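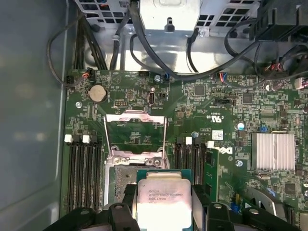

A robot gripper holds an Intel Xeon processor above a Dell motherboard with its socket open.

Refurbishing cell stopped after gripper lets go of processors

2026-08-13

Computer refurbisher Clovura has stopped work on one of its robot cells in Kisden after the gripper let go of a processor above an open socket on two occasions.

Both sockets had bent pins and the boards have been written off. No one was hurt, but the second drop led to a separate safety question, as a technician was able to reach into the chassis before the arm had been fully locked.

The cell, known on site as Bae, takes processors out of used workstations and fits replacements. It had handled 649 machines since it was switched on in July. Workers have gone back to doing the job by hand while the fault is looked at.

Ye-rin So, who runs the workshop, said the first drop was put down to a badly placed part. "It was near the end of a shift and we assumed the processor had been picked up at an angle," she said. "When it happened again we pulled the log, and the two looked the same. The fingers opened by themselves for a moment and then closed again on nothing."

According to the log, the gripper lost its signal from the controller for a fraction of a second each time. It should hold its position if that happens. A settings file loaded during a software update told it to go to its rest position instead, and the rest position is open.

The file came from Flireo, the firm that built the cell. Its service engineer, Vignesh Bhat, said the setting was meant for a different gripper used for emptying trays, where opening is the safe thing to do. "It should have been caught when we tested the update," he said. "We ran the moves but we didn't pull the signal halfway through one. That test is now on the list."

The cause of the lost signal has not been confirmed. Bhat said a worn cable at the wrist was the most likely reason and that it would be replaced whatever the tests showed.

Processors of this kind have flat contacts underneath and the pins are in the socket on the board. The pins are very fine, and a part falling a short way can bend several at once. So said the workshop does try to straighten them under a microscope, but these were too far gone.

Clovura has also called back 86 machines that passed through the cell after the update and had not yet been sold on. Each will have its processor lifted and the socket inspected – a slow job, So said, and one that will hold up orders to schools.

The safety matter concerns the guard door. After the second drop the technician pressed stop, opened the door and reached in for the loose part. The arm did not move, but the log shows its motors were still powered when the door opened. The door lock is supposed to stay shut until the power is off.

Bhat said the lock had been wired correctly but its delay was too short. Flireo has lengthened it and has asked other customers with the same door to check theirs. Clovura has told staff to wait for the lamp over the cell to go out before opening it.

So said the cell would not run again until the cable had been changed and the signal test passed with scrap boards. She would not give a date.

Comments (4)

oldsolder
Default to open on signal loss, over a socket. Dear me. On the grippers I used to look after you needed a spring to hold them shut, and then the software could say what it liked.

marnie_t
We're waiting on some of these for our school office. Does anyone know if orders already delivered are being checked, or only the unsold ones? The article only mentions unsold.

Pete W
The door bothers me more than the pins. You can buy another board.

oldsolder
@Pete W agreed. Though I'd still want to know what that cable looks like when they take it off.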